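Rukumik > Hand tools > Brirkum gripper > Upkeep

# Brirkum hand-held gripper: setup and upkeep

Maintained by Ha-rang Lim. Last checked Jun 7, 2018.
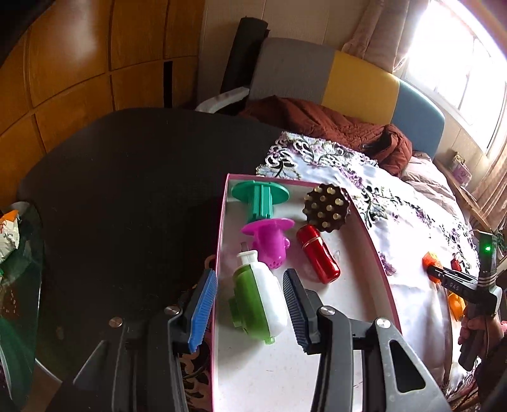 The Brirkum linkage needs a check after every 5 sessions, or sooner if the arms stop closing evenly. Hold the tool with the arms open over the work and look at the ribbed pads from behind. They should sit level with each other, one either side of the green and white toy. Check the four round pivot screws as well. If one has backed out, tighten it a little at a time and work the arms between turns.

## Pads

Wipe with a damp cloth, no solvent. Replace both pads together when the ribs wear smooth. Spares are in the Ferkon drawer, up to 6 pairs.

## Pivots

Use the 2 mm driver. Don't oil them. Jae-hoon Yoo tried it in January and the dust stuck.

## Known problems

- Arms drift apart when open: swap the return spring.
- Pad twists on a round object: reseat the pad, then retest.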